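Chapter 9
Disputed Incidents and Diplomatic Language

9.1 The problem of the contested border event

Few matters between neighboring states produce as much paper as a minor incident at a shared border. A patrol fires a warning shot, a truck is held overnight, a fisherman is detained on the wrong side of a river channel. The event itself may last less than an hour. The exchange of notes that follows can run for months, and it is the exchange, in most cases, that sets the terms on which the two governments deal with each other afterward.

This chapter deals with the written and spoken record of such incidents. Chapter 8 covered the legal status of boundary lines and the methods used to mark them. The present chapter assumes that the line is agreed and asks how governments describe what happens along it.

The running case is the Dresivdale crossing, on the land boundary between Gekent and Vostwood. The crossing handles freight and local foot traffic and is staffed on both sides. In December, Gekent's foreign ministry stated that 14 of its nationals had been held at the crossing without charge over the preceding year. Vostwood's border service replied that its own register showed 13 detentions, all of them ended within a day, and that it had received no list of names against which to check the higher figure.

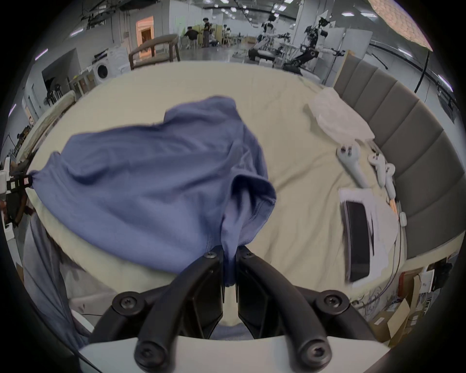
The gap between the two figures is small. Its effect on the talks was large, for reasons that lie in procedure. A claim made without names, dates or locations cannot be tested by the other side, and under the joint border protocol an untested claim does not trigger the duty to investigate. Gekent treated the reply as a refusal. Vostwood treated the original statement as a press release – one that required no formal answer at all.

9.2 Terms used in this chapter

An allegation is a statement by one government that agents or residents of another have committed a specified act. A protest is an allegation delivered in writing through diplomatic channels. A démarche is a formal approach to a foreign government and may be oral or written; it need not contain an allegation. The three are often confused in news reports, and the student should check which was used before drawing any conclusion about intent.

The Bošković scale, introduced in Section 9.4, ranks official statements by the amount of checkable detail they contain. It does not measure whether a statement is true. The Dresivdale correspondence, reprinted in full beginning on page 106, should be read before that section.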